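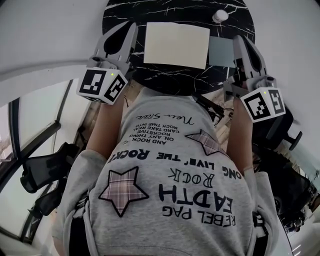
Haldale Round Table, Black Marble
Product code 2248
Made to order by Grindmont

The Haldale is a round table for a breakfast nook, study or reading corner. The top is black marble with thin white veins. Each slab is cut from natural stone, so the veining on your table will differ from the one photographed and from the sample in our showroom. If the pattern matters to you, ask to see the slab before we cut it.

Diameter: 900 mm
Edge: eased, hand polished
Finish: honed or polished, same price
Top weight: 50 kg
Base: ordered separately

A table this size suits two people eating, or one person working with a notebook open and some papers beside it. The honed finish has less glare under a window and is the one we suggest for writing. Polished stone shows the veins more strongly and also shows fingerprints.

Writing on stone

Marble is a hard surface to write on. A single sheet of paper on bare stone will let a ballpoint skip, and a sharp pencil can go through. Write in a notebook or put a few sheets underneath. Felt pens and fountain pens should be capped when not in use. Ink left on a honed top can leave a shadow even after sealing.
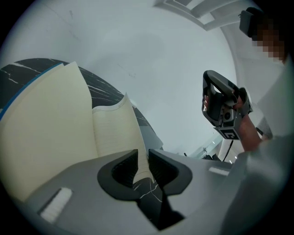
Ximena Becerra wrote to ask whether a leather desk pad would mark the top over time. Undyed or colourfast leather is fine. Lift it every week or so and let the stone breathe, particularly in the first months after sealing. We don't recommend rubber-backed mats, as some of them stain.

Care

Wipe with a soft damp cloth and dry straight away. Use a pH-neutral stone cleaner when needed. Vinegar, lemon juice, wine and bathroom cleaners will etch the surface, and etching is not covered by the warranty. Tops leave the workshop sealed. Reseal once a year with Vornow stone sealer or an equivalent penetrating product.

Delivery

Allow 11 weeks from deposit. Two people bring the top in and set it on the base. Please measure doorways, stairs and any tight turns beforehand and send us the figures with your order. We can't carry tops up ladders or over balconies. 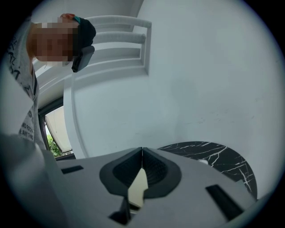 Nhàn Dương: Ordered the honed one in March and it fits our front room well. Colour is a bit greyer than the polished sample, so go and look at both. Delivery rang ahead on the Thursday and had it in place before lunch.

Related items: Haldale pedestal base, Haldale side table, Vornow stone sealer.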